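Notes on the sorting runs, Feb 14, 2025

We finished the second batch this week, so I can finally write up how the wrist view compares with the head view. Razia trained both policies on the same 139 demonstrations of putting toys into a blue bin. The only difference was which cameras each one got.

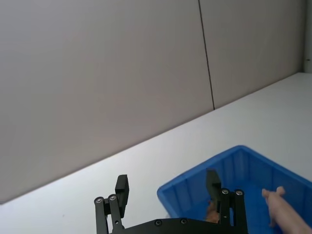
With the wrist camera left out, the policy finished 17 of 41 trials. Adding it back got us to 31. Most of the gain came at the moment of closing on the toy — the approach looked much the same either way. I expected more trouble with the rim of the bin, but Ulises went through the logs and found very little.
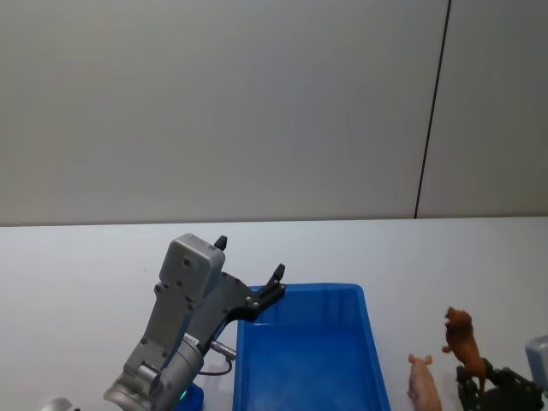
The two arms at the table, with the lion in the right gripper.

Next I want to try fewer demonstrations and see where it falls apart.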